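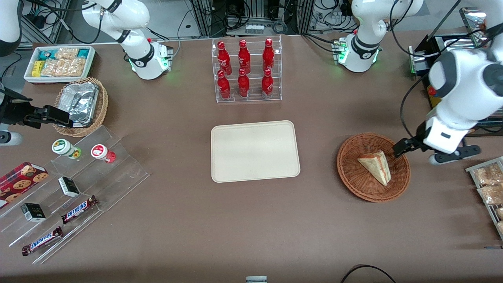

Tatu Swai, the keyboard player and producer behind the duo Gestov, has finished a new solo record made almost completely on two old string machines. The album is called Jeditz and comes out in October on the Brabec label. Swai recorded it at Sillwood, the small studio where both Gestov albums were mixed, and he says the sessions were long and very quiet. Musicians there work late, with snacks and drinks on a brown table and a wicker basket within reach, and most of the slow pieces on the record were written after midnight.

"I had 70 sketches and I kept the ones which I could still hum the next morning," Swai said on 24th May. He bought the first string machine as a student and had it repaired many times -- the second one came from a church that was closing.

There are no drums on the record, and only one song has vocals. Swai played all the parts by hand, without a sequencer, and left the small timing mistakes in.

Brabec will press 1,000 copies on vinyl, with a download code inside the sleeve. A short tour is planned for after the release, but the cities are not yet confirmed.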